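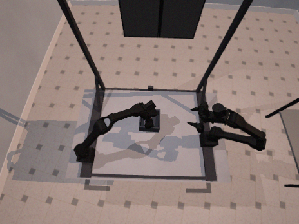
3. Kit and Simulation Package

3.1 What is supplied

The Borngate kit is sold by Estari as a complete two-arm workcell for teaching and small research labs. The buyer receives two arms with grippers, a work table with a surrounding frame, a controller for each arm, cabling, and a license for the Ezzat simulation package. Cameras are listed as an option and were not part of our order. We bought the kit at list price through the normal sales channel, and Estari had no part in planning the tests or in writing this paper.

The present section deals with the simulation package. The physical cell is covered in Section 4. We treat the two separately for a practical reason: many buyers will use the simulator for weeks before the hardware is bolted down, and some teaching groups will only ever buy the software license, which Estari sells on its own.

3.2 Installation and startup

Ezzat installs from a single archive. The installer checks the graphics driver and stops with a readable message if the version is too old. On two of our three machines it ran without changes. On the third we had to remove an earlier physics library by hand, a step that the manual mentions only in an appendix. The first launch builds a cache of the meshes and takes around 21 minutes. Later launches are much shorter, but the cache is rebuilt whenever the scene file is edited, even if the edit only changes a comment. This cost us more time than any other fault in the package. We worked around it by keeping all of our own changes in a separate overlay file, which the program reads at load time and does not cache.

The license is tied to one machine. Moving it to another requires a release code from Estari support. We asked for one in October and had it on the next working day.

3.3 The default scene

Figure 3, at the head of this section, is a render of the scene we used for the tests. Both arms work over one square table inside the frame. In the state shown, the left gripper points down over the small dark object near the middle of the table, and the right arm is folded back with its gripper turned toward the center. The tiled floor and the wall play no part in the task.

The scene file sets the pose of each arm base, the friction of the table surface, and the mass of the object. All of these can be changed in a text editor. The base poses are given in the table frame, with the origin at the center of the surface. Gripper finger friction is set in a different file from table friction, and the two use different names for the same quantity. A user who changes one and forgets the other will see objects slide out of the fingers for no obvious cause. We made this mistake ourselves and lost an afternoon to it.

Collision shapes are simplified. The links are wrapped in capsules, and the fingers use convex hulls. For most motions this is adequate. It is less so when the two grippers come close together, because the hulls are slightly larger than the visible parts and the simulator reports contact early. Estari states this in the manual and suggests a margin setting to correct it. We left the setting at its default in all tests reported here.

3.4 Task and procedure

We used a plain handover task. The left arm picks up the object from the table and lifts it to a fixed height. The right arm, which waits in its folded pose, unfolds and takes hold of the opposite edge. The left gripper then opens and the left arm withdraws. A trial counts as a success if the right arm still holds the object after it has returned to its waiting pose.

The starting position of the object was drawn at random from a square region at the center of the table, and its rotation was drawn separately. Both arms were driven by the motion planner that ships with Ezzat, with the speed limit left at the factory value. No learned controller was used. We wanted to know what a buyer gets on the first day, before writing any control code.

We ran 1000 trials in a single batch, overnight, with rendering turned off. The random seed was stored with each trial so that any failure could be replayed with rendering on. Replay worked as advertised and was the feature we came to rely on most. A replayed trial matched the logged joint positions in every case that we checked.

3.5 Results in simulation

Of the 1000 trials, 137 failed. In 129 of the failed trials the planner returned no path for the right arm, and the trial ended with the object still in the left gripper. The remaining failures were drops during the transfer itself.

The planner failures were not spread evenly over the starting positions. Most of them came from rotations that left the free edge of the object facing away from the right arm. In such cases a person would turn the object in the left gripper or set it down and pick it up again. The supplied planner has no such step. It tries the direct approach, repeats it until the time limit is reached, and then stops. Raising the time limit had little effect in a short follow-up run, which suggests that the missing regrasp is the main cause.

The drops were all of one type. The left gripper opened before the right gripper had fully closed. The two commands are sent in the right order, but the program does not wait for the closing motion to finish unless a flag is set. The flag is off by default. With the flag on, the replayed drops all became successes.

3.6 Remarks for buyers

As a simulator for a fixed two-arm cell, Ezzat is usable without special training. The scene files are easy to read, the logs are complete, and replay is dependable. The planner is weaker than the rest of the package. A group that plans to teach handover or assembly should expect to add its own regrasp routine and should turn on the gripper wait flag before doing anything else.

The manual was written for an earlier release. Several menu names no longer match, and the section on multiple objects describes a dialog that has been removed. Estari told us that a revised manual is in preparation. All results above were obtained with the release that was current on 25 November 2024, and the overlay file and trial seeds are included in the supplementary archive.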